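Storage > Baskets & Bins > Shelf Baskets

Candus Perforated Basket, Light Blue
Item 3223

The Candus is a rectangular plastic basket for shelves, closets and laundry rooms. The walls flare slightly, and a thicker rim runs along the top edge. Rows of holes in the sides let air through and let you check what is inside without taking the basket down.
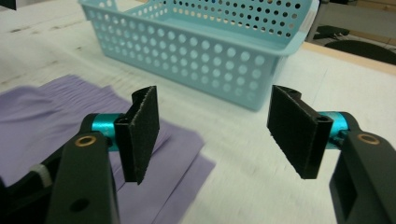

Candus basket in light blue. Purple cloth not included.

Use it for T-shirts, pillowcases, hand towels, scarves and other small folded items. Thin, slippery fabrics tend to slide when stacked on an open shelf, and the side walls keep them in a pile. Fold to the width of the basket and stand the pieces on edge if you want to see all of them at once.
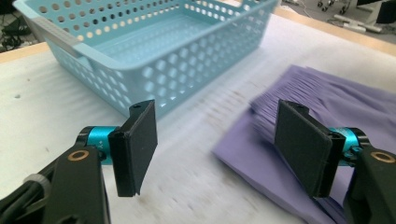

For heavier things such as jars or tools, look at the Moreo crate instead. It has solid walls and a thicker base. The Candus is meant for light loads and should not be stacked when full.

Wipe clean with a damp cloth and mild soap. Do not put it in the dishwasher or leave it next to a heater.

Sold in packs of 2. Also available in the Machala color range from March. Orders ship from our Prillholm warehouse. Packs can be returned unused within 61 days.

Filed under: Baskets, Closet, Folding & Sorting
537 shares | 2 comments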